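Skip to content

# korletey-kit: README and data card

Hi, I'm Rafferty. I look after the kit list for Korletey, our little clothes-handling dataset, and this file is where I keep the numbers and the grumbling together. If you came for the loader code, it lives in the Lidia repo and Edem Laryea is the one to ask. What follows is mostly about what we bought, what we'd buy again, and what I'm trying to squeeze into the next budget.

Jeans and dark clothing, hand-held grippers, at home:
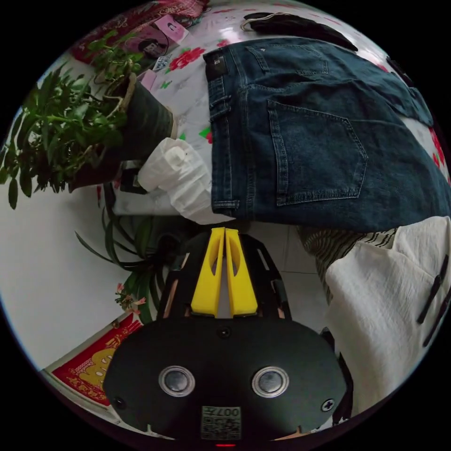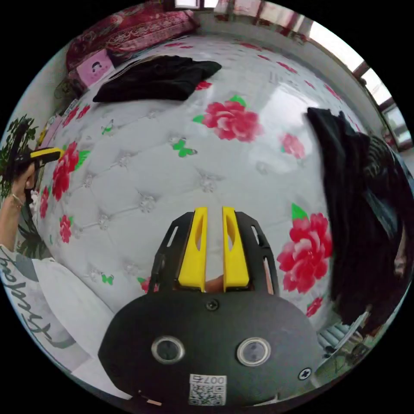 So, the money. We're planning for 500 episodes in the next round, up from the 224 in this release, and I'd love to pretend the same gear will stretch to cover it (it won't!). The grippers themselves are holding up fine. It's the bits hanging off them that eat the budget: spare fingers, screws, storage cards, chargers, and a padded case that doesn't fall apart in the boot of my car.

## What a set costs us

A spare-parts bundle from Brenov came to $138 per gripper last time, before freight. I thought that was steep until I tried pricing the pieces one by one and got bored halfway through. Buy the bundle. Ask for the soft finger pads as well, they're a separate line on the order form and easy to miss. I missed them.

Storage is the other big one. Ada Bianchini worked out that we need roughly 500 GB free before each collecting trip, and she'd like double that so she isn't copying files at midnight in somebody's kitchen. I'm with Ada on this one and have put it in the February request.

## Still deciding

- Whether to rent two more grippers from Bresturine or buy them outright. Renting looks cheaper on paper, but we were late bringing things back last time and the fees hurt.
- Insurance for gear kept at people's homes. Defne Sezer is chasing a quote.
- A proper labelling setup. My masking tape has had its day.

## Using the data

Free for research and teaching, please credit the project. Homes are real homes, so be decent about it: don't try to work out whose place it is. Clothes come in all sorts of colours and fabrics, and dark ones are over-represented, which you'll want to know before you train on it. Barnabás Bodnár is keeping a list of episodes with bad timestamps, and it's in the issues tab for now.

If you've priced a kit like this lately, send me your spreadsheet. I'll swap you mine.

Contact: Rafferty Blackwood, via the issues tab | © Korletey project | Back to top

We use cookies to remember your settings. Accept / Manage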